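A visit to the homes of Trakstead

In September I went to Trakstead for the open homes day. I had read a small notice about it in the window of the library, and I like to look at how other people live, so I took the early bus and a sandwich. This report is for the readers of our housing newsletter who asked me what one can see there and if the trip is worth the money.

Trakstead is a former workers' settlement on the north side of the river. The houses were built for the families of the Zorach mill, and when the mill closed, the rooms were rented one by one. Today most of them are small flats of one room, where the same floor is used for sleeping, eating and working. On the open day the people who live there let visitors come in. You buy a ticket at the gate, you receive a paper map, and you walk from door to door. This year 13 homes were on the map. I managed seven of them, and for the last one I had only a few minutes.

Our group was led by Lempi Lappalainen, who was born in the settlement and speaks with a quiet voice, so it is better to stand near her. She began in the yard with the history. According to the old rent book, which she keeps in a plastic folder, the settlement had 1266 tenants in its fullest year. I asked her to repeat the number because I thought I had heard wrong. The yard has two water pumps, and one of them can still be used.

The first homes we saw were very tidy and, I must say, a little similar. There was a folding bed, a shelf with glasses, a plant. The tenant of the second home had made a bench along the full wall with boxes under it, and many visitors took measures of it. In the third home we could not go further than the door, as the floor was being painted at the back.

I liked better the homes where daily life was left as it is. In such a room the table has to do everything. It is for breakfast and for homework, and for the cups from yesterday which are still waiting. A cloth with checks makes even a simple table friendly, and I saw checks in gray and white which I would gladly have at home. The large furniture stands along the walls. A wardrobe with louvered sliding doors is a good choice for a narrow place, because a normal door would need space to open.
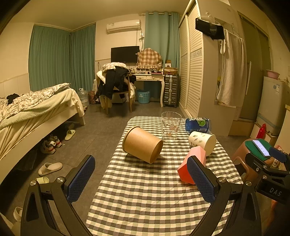
The top of a refrigerator is also a shelf, and a pink basin can live there very well when it is not needed. The side of a wardrobe can carry a bag on a hook and a towel below it. I have the same kind of wardrobe and for many years I never used its side for anything. A stool with a pad on the seat takes less place than a chair. These are small things, but I wrote them all in my notebook, and when I came home I bought two hooks.

In the middle of the day we had a break in the former washing house, where the Ruotsalainen bakery sells pies and coffee. The line was long. I waited maybe twenty minutes and the mushroom pies were finished when my turn came, so I took one with rice. There are benches outside but not many, and some people ate standing.

After the break there was a talk by a woman from Kedex, the firm that repairs the windows of the settlement. She showed an old frame and a new one and explained how the wood is joined. It was interesting, but too long for the children. She told us that 200 windows are already done and 100 are still to do. The room had no microphone, and from the back row I lost the part about the costs.

Some practical advice. The stairs in the older houses are steep and have a rail only on one side. In most homes you must take off your shoes, so wear ones without laces. Large bags should be left at the gate. Please ask before you take pictures, also when the door is open. The toilets are behind the washing house and the sign for them is small.

The last home closes at four o'clock, and the bus back to the center leaves from the lower gate at ten past four. The next one comes only after an hour.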